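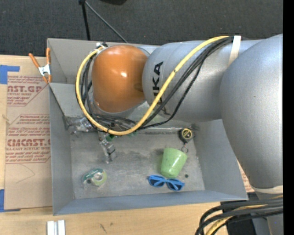 I've been putting off writing about the Clemever picking kit for weeks now, partly because I kept changing my mind about it (and partly, I admit, because I was having far too much fun with it). It's the software and gripper bundle that Trundgate have been offering on trial, meant for people who already have an arm and would like it to lift mixed odds and ends out of a bin without months of programming first.

Cherry Mae Padilla came over to help me set it up, and we had it talking to the KUKA in four hours, tea included! The manual is lovely and clear until you reach the calibration chapter, where it suddenly assumes you know everything, and we went round that page more times than I'd like to say.

My test things are what you'd find in any kitchen drawer: a tape dispenser, a green cup, blue sunglasses, a little tape measure on a chain. Out of 60 tries with the sunglasses it dropped 12, nearly all when they lay flat with the lenses up. The cup it handles beautifully, even tipped over.

My one real grumble is the cables. Trundgate send a single strap, and you'll want more, as the loops do hang rather close to the gripper. I wrote to Nicanor Mendoza on their support desk and he was very kind about it, and has promised me a longer set of ties in October. I'm keeping the kit until then, at the very least.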